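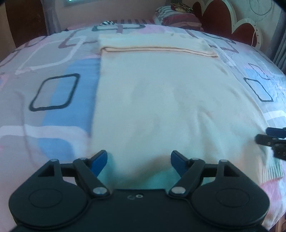 July, after lunch. Second go at the question of whether the Farix preamp does anything to a shouted vocal that we couldn't get by turning up something we already own. The band (Valo, four songs, all fast) are convinced it does. They heard it on somebody else's record and want that. I've now had two units on the bench and one in the rack and I'm still not sure what "that" is. First complaint is the room. The vocals we did in the live room have a slap off the back wall that makes any preamp sound exciting, and the rough ones the singer did at home don't. A bed with a patterned spread on it and a cream bit of fabric laid flat on top soaks up more top end than the foam tiles we paid for, so comparing a bedroom take through one box with a live room take through another tells us about soft furnishings. All of yesterday's comparison is thrown out for that reason. I've left the files in the folder but please don't play them to anyone as evidence.

What I did instead: one dry take, best of the bedroom ones, played out of the converter through the reamp box and into each preamp in turn. Same cable. Levels matched by ear first, then on the meter, and the ear version was wrong by more than I'd like to admit. The louder one won every time until I fixed it. I suspect most of what gets written about this preamp was written before anybody fixed it.

Units:

Farix serial 2405, bought new, straight out of the packet.
Farix serial 2099, on loan from Đỗ (the hire shop, they want it back clean).
The channel in the old desk, which we know.
The Fudis, which was cheap and which everyone is rude about.

2099 is the one people rave about, the early run with the different transformer. I opened both. The transformers have different labels. Past that I can't say they are different parts, and I'd want to see somebody measure one before I repeated the story. The boards look the same to me apart from a couple of capacitors in another colour, which could mean a better sound or could mean the supplier ran out.

Gain low, clean, all four: no useful difference. I could pick the desk channel because it hisses. The other three I guessed at and my guesses were rubbish.

Gain high, input pushed until the light stays on: now there is something. Both Farix units fold over in the low mids, and the consonants go thick and sit forward. It's a nice noise, I'll give them that. The Fudis gets spitty before it gets thick. The desk gets spitty and then gets horrible, which on the second song might be what we want. Had to stop and reset here as I'd left the high pass in on the Fudis and out on the rest. Ran the lot again.

Then put an EQ after the Fudis with a broad lift at 500 Hz and took a bit of the fizz off the top. Played it against 2405 inside the full mix, guitars up, drums up. Could not tell. Went and made tea, came back, had a colleague swap them without saying which was which, still could not tell. Soloed, yes, I can hear it. No one buying this record is going to hear the vocal soloed.

Hum. 2099 has 50 Hz on it and its friends above. Thought it was the loan unit being tired, then found it goes away when the box is moved one space up the rack, away from the power supply for the talkback. So it's our rack's fault. Moved it. Worth remembering next time someone says an old unit has "weight" in the bottom end - check where it's sitting.

The magic input switch. The manual says it changes the load on the mic and "opens up the character". We weren't feeding it from a mic for these tests, so I've no business saying anything about it from the reamp runs. Tried it quickly with the dynamic and my own voice, shouting the count-in. Level drops. Perhaps a bit duller. If there's character in there it's keeping quiet. I'd do this properly with a real singer and two mics taped together, but that needs a session and nobody is paying for one.

Things I don't trust in the above:

One singer, one take. A higher voice might hit the thing quite differently.
The reamp box has a transformer of its own, so all four had some of that on them whether they wanted it or not.
I went in expecting the expensive one to be no better. I tried to be fair, but write that down too.
The take was chosen for being the best performance. It was also the least distorted going in, and the rest had clipped somewhere on the way (the singer's interface, at a guess).

On the video question, as it came up again on the phone. Valo want the clip cut to the rough mixes so it can go out sooner, and then we swap the finished audio underneath. I said I'd rather they didn't. Song three got shorter between the rough and the current version because we took half a chorus out, and if the edit is already locked they'll ask us to put it back. They say it'll be chaotic enough that sync won't matter. I've heard that one before, and then someone's mouth is open over a guitar break and it's our mix that feels late. Compromise for now: they get songs one and four, which aren't going to change length, and they leave two and three alone. Sent both with a count-in and a click on the front so there's something to line up to.

Where that leaves the vocal sound:

Songs one and four, run the lead through 2405 pushed hard. We own it, it's plugged in, it sounds good. That's a fair reason to use it and I'd like us to stop looking for a grander one.
Song two, desk channel, ugly setting. Take a photo of the knobs this time.
Song three, Fudis plus EQ, partly so there's one on the record that we can ask the band about afterwards. My money says they pick it as a Farix.
2099 goes back to Đỗ. I can't find a reason to pay another week's hire on it.

Settings are on masking tape on the front of each unit. The gain on 2405 slips a bit if you knock it, so look at it before every take and don't believe the tape. Reamp level is in the session notes under song one; the number on the old sheet pinned to the door is for the bass and is wrong for this.

Still to do: backing shouts, all of them, live room, with the blankets up on the back wall before anyone opens a mic. Ask about the bedroom mic and how far off it they were standing, as the low end on the home takes is all over the place from line to line. Put the lid screws back in 2405 - I have one left over, and it was on my side of the bench, so it came out of something.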